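Horiscombe workshop sets aside money for more grippers

The Henier workshop in Horiscombe will buy 13 more hand-held grippers in July, bringing its total to 552. The purchase was approved last month along with a plan to replace worn finger pads twice a year.

Nomvula Hendricks, who handles equipment orders, said spare pads had been left out of the last budget. "We paid for the tools and then had to find money for the parts," she said.
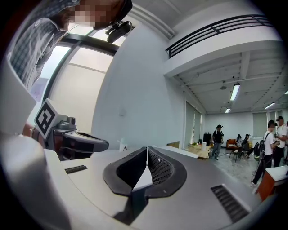
Hand-held grippers in use, with a head-mounted camera worn by the person at left.

Two suppliers sent quotes, and Baloch was the cheaper. Delivery is expected before the end of the month. A request for new head mounts was put off until the next round.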